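Pendier Collection Cell
Tabletop station for recording pick-and-place demonstrations

Overview

The Pendier cell is a fixed workstation for gathering manipulation examples used to train learned control policies. One arm, one gripper and one table are set up so that an operator can record episodes through a full shift with little adjustment between them. Recording, labelling and export run on the same host computer.

The cell ships with the Rumell recorder installed. Customers who already have their own logging software can order it without.

Task sets

Each task set is a written list of items, containers and start layouts, loaded into the recorder before a session. The operator is shown the instruction for the next episode, carries it out by teleoperation and marks it as good, failed or discarded. Failed episodes are kept by default — many teams want them for training a success classifier.

The grocery set covers packaged food and open bins. Soft bags are the harder part of it: the contents shift, the film creases under the fingers, and the printed face turns away from the camera during the lift. Grasps near the upper edge of a bag are logged as a separate class from grasps across the body. In the bin task, a bag held over the white container is recorded with the other packages still lying on the table, so that the policy has to cope with items that are not the target.
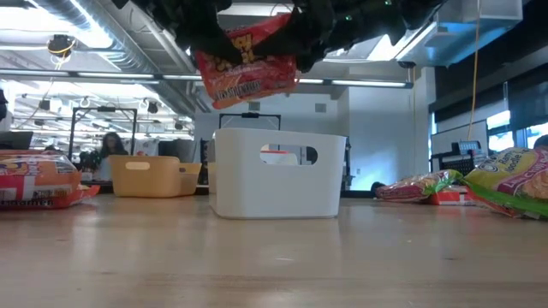
What is recorded

Joint positions and gripper opening, logged at 500 Hz
Video from the fixed workspace camera
Instruction text, item list and operator's mark
Time of each grasp and release event

All streams share one clock. Episodes are written to disk as they finish, and an interrupted session loses only the episode in progress.

Capacity

Internal storage holds up to 3000 episodes of the grocery set at default video settings. Longer tasks reduce this in proportion.

Set-up

Level the table and lock the feet. Run the camera check from the Rumell start menu, then the reach check. The full procedure takes 40 minutes on first installation. Repeat the camera check whenever the table or camera mount has been moved.

Options

Shokri finger set, for thin film and flat cartons
Virosis export module, for batch conversion and upload
Second fixed camera with mount
Spare bin pack, 5 pieces, mixed colours

Finger sets can be changed without removing the gripper. The recorder asks for the fitted set at start-up and stores it with every episode.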